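Re: [esura-tenants] Sunday swap, who is bringing what
From: Titilayo Oyelaran
To: esura-tenants list

Hi all, quick one, on my lunch.

Giang Giáp wrote:
> Can we get a straight answer on the hall? Last I heard the
> deposit was 80 and we had it until 4. Now Yến tells me it's
> noon to three. Also are we taking bedding or not, I have two
> bags of sheets by my front door and I keep tripping on them.
> And who has the folding tables.

Hall: noon to three. Yến is right, the 4 was from last year. Deposit is still 80, paid, I have the receipt somewhere.

Bedding yes, if washed. Sheets, pillowcases, blankets. No pillows, no mattress toppers. We got stuck with nine pillows last time and they lived in my hallway until May.

Tables: Liên has four, the Valente building has two more but somebody needs to go get them Sunday morning before ten. Giang can you? You have the car.

Kids clothes go by size, not by family. Please please mark the bags. Last time there was a whole box of "misc" and it was all size 2.

Flyers. Ngọc got a price from Hitotik for 900, way too many, we have maybe a third that many mailboxes. I'd say print at the libary and be done. If anyone feels strongly say so tonight.

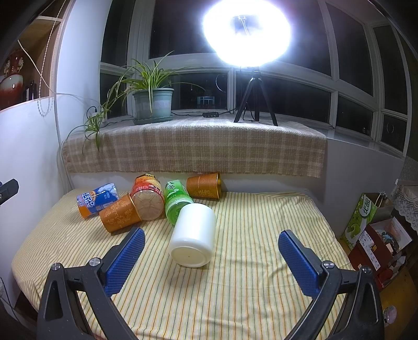
Food, same as before, bring something that doesn't need a fridge. Drinks too. There's no kettle in the hall any more so no tea unless somebody brings one from home.

Leftovers: Fladik will pick up but only if it's bagged and at the curb by 3:15. They won't come upstairs. Anything broken goes home with whoever brought it, I mean it this time.

Door code is 2192, dont post it on the lobby board.

Still need: one person for the door from one to two, tape, a marker that works.

Ok back to work
Titi

--
You are receiving this because you are subscribed to esura-tenants. Contact the list owner | Unsubscribe | Back to top

Recent in this list:
Laundry room key, again
Lost gray cat, third floor (FOUND)
Re: Re: Water off Tuesday?
Bike rack vote
Sunday swap, first call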